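Walk lists for Bajwa ward missing doors after import

Product: Flusach Canvass (web and phone)
Raised by: campaign office, Vata
Status: Solved
Priority: High, raised from Normal
Tags: walk lists, roll import, units, sync

Opened, 8:40 am

Hi team! First off, we love the new walk list screen. Being able to drag a street from one list to another is brilliant and our doorknockers have been asking for it since the last council election.

Now the trouble. We loaded the updated roll for Bajwa ward last night and cut a list for the streets on the river side. It should have 228 doors on it. On the web page it does. On the phones it has 136, and the same 136 on every phone we tried. No error, no warning, the green tick comes up as normal and the list just stops short.

Things we have tried so far:
Logging out and back in on two phones.
Deleting the list and cutting it again with a new name.
Switching from office wifi to mobile data.
Turning the "hide visited" filter off (it was off already, but we turned it on and off again anyway).

We have people heading out at 5 pm and would really like the full list in their hands. Happy to test anything you throw at us!

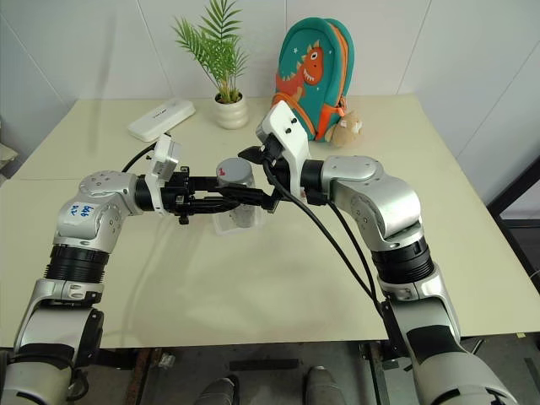

One more thing that might help. The lists for the hill side of the ward look fine on both web and phone. Those streets are nearly all detached houses. The river side has a lot of flats along the old tram line, and when we scroll through the short version on the phone, the flats seem to be where the gaps are. The block on the corner near the library shows up as one door, and we know from last time that there are plenty of people in there, because half of them wanted to talk about parking.

Support, 9:25 am

Thanks for such a clear report, and what a great spotting job on the flats. That saves us a heap of digging.

Could you send through three things when you get a chance:
The column headings from the roll file you imported (headings only please, no voter details).
Whether the file came straight from your roll supplier or went through another program first.
The app version from the bottom of the Settings page on one of the affected phones.

Please don't delete the list again for now. We'd like to look at it as it stands.

Campaign office, 9:50 am

Headings are: surname, given, street_no, street, suburb, postcode, unit_flat, ward. The file went through Brosum first. We use it to merge the roll with our postal vote requests, and it has been terrific for that. Come to think of it, the heading used to be plain "unit" in the older files. Could it be that simple?

Phones are all on the current version, we made everyone update on the weekend.

Support, 10:35 am

It is very nearly that simple! Your old import template was looking for "unit". It couldn't find it in the new file, so it left the unit number blank for every flat. The web page lists each household by its roll entry, so it still showed every door. The phone app groups by street address, and with no unit number it folded every flat in a block into a single door. Same data, two ways of adding it up.

The fix on your end:
Open Data, then Import Templates, and choose the template you use for Bajwa.
Find the line for Unit Number. It will say "not matched".
Pick unit_flat from the dropdown and save.
Run the import again with the same file, choosing Update Existing.
Wait for the job to finish before you touch the lists. For a ward your size, allow 30 minutes.
On each phone, pull down on the walk list page to refresh.

You won't need to recut the list. The one you have will fill itself in. 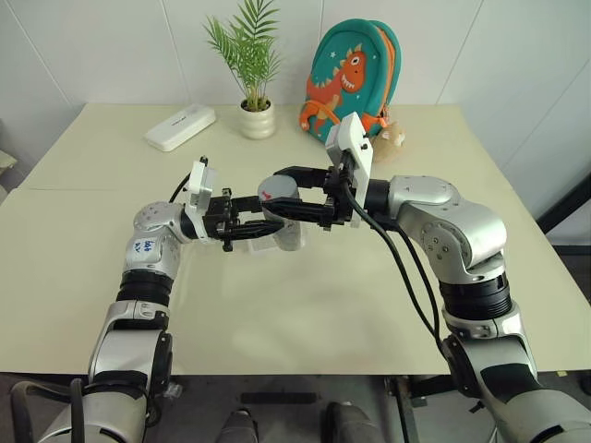 Will running the import again wipe the notes our doorknockers have already put in?

Notes, survey answers and "not home" marks all stay where they are, as long as you choose Update Existing. They are tied to the person on the roll and the import only changes address details. The other choice, Replace, starts the ward from scratch and clears the lot, and the app will ask you to type the ward name before it lets you do that.

Campaign office, 11:45 am

It worked!! 228 on the web and 228 on all the phones. The block by the library has opened out into a proper set of doors, in unit order too, so people can start on the top floor and work down. We are thrilled.

Small follow-up. We had four people out yesterday evening with the short list for a couple of hours, before we noticed. They marked some of those blocks as "not home". Will that have marked the whole building?

Support, 12:10 pm

So glad to hear it! And good question. The mark will have gone on the first household in each block only. You can check under Reports, then Contact History, filtered to yesterday and to Bajwa. Tick any that look wrong and choose Undo Mark. The doors will drop back into the list as not yet visited.

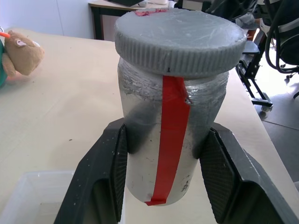 Jar with a grey screw-on lid, held between two gripper fingers.

Campaign office, 12:55 pm

Found them and undid them, easy as. Is there any chance of a warning when a template line isn't matched? A big orange box would have had us sorted in a minute. We'd also love it if "unit_flat" could be matched on its own, seeing as plenty of other offices must be using Brosum as well.

Support, 1:30 pm

Both are fab ideas and both have gone on our request list with this ticket linked. The heading match is a quick one, so look for it in the July update. The warning needs a bit more thought, as some wards have no flats at all and we don't want to nag them every time they import.

In the meantime, it's worth opening the template after any change of file supplier and running your eye down the column for "not matched". Surname, street number and unit are the ones that affect walk lists.

I'll mark this as solved. If a list looks short again, just reply here and the ticket will reopen. Have a great night on the doors!

Campaign office, 8:15 pm

Reopening only to say thanks, please close it again! Everyone is back, the river side is almost done, and the top floor of the library block has a lovely view. Parking is still the main topic.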